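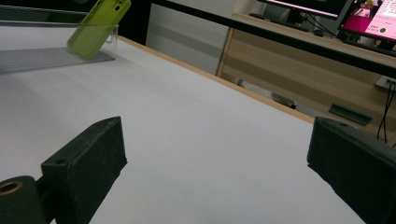

My sister maintains that perfume goes on in a cloud, which you then walk through like a game-show contestant, and that anything else is showing off. Several readers of the last page wrote in to agree with her. They are all scenting their carpets.

## Putting scent on so that it stays on

You need a bottle of something you like, skin, and a plain unscented body lotion. I use the Harkstead one, which comes in a 300 ml tub and smells of absolutely nothing, a quality you pay slightly extra for.

1. **Wash, then pat dry.** Skip the coconut shower gel unless your perfume is also coconut, in which case carry on and good luck to you.
2. **Lotion first.** Dry skin drinks perfume and gives nothing back. A thin layer on the neck and forearms will do.
3. **Wait 60 seconds.** Clean your teeth or stare at the wall.
4. **Spray from a hand's width away.** 2 sprays for the office, one on each side of the neck. If it's an old-fashioned chypre, use one and open a window.
5. **Leave your wrists alone.** Everyone rubs them together. It warms the scent up and hurries you past the opening, and the opening is often the bit you paid for.
6. **Get dressed.** Silk marks, and so does anything pale. I have a cream blouse with a tide line courtesy of Shukla's amber oil, and I was only passing it at the time.

### If you can't smell it by lunch

Ask someone else before you top up. Noses get bored and stop reporting, so you may be the only person on the bus who can't smell you. If it really has gone, spray a scarf (wool holds on for days, test a corner first) or carry a little decanted into a travel vial.

Citrus colognes are a special case. They leave early. Claltero does a lovely bitter orange that I have never known to see out a morning, and no amount of lotion will change its mind.

### Keeping the bottle

Not in the bathroom. Steam and warmth will turn it, and the windowsill is worse. A drawer is fine, or the box it came in, if you haven't thrown that away. Mine live in the wardrobe behind the winter boots, including a Grarkarham violet I bought in the January sales and still haven't decided whether I like.

Oils are dabbed and need their own page. I'll get to it.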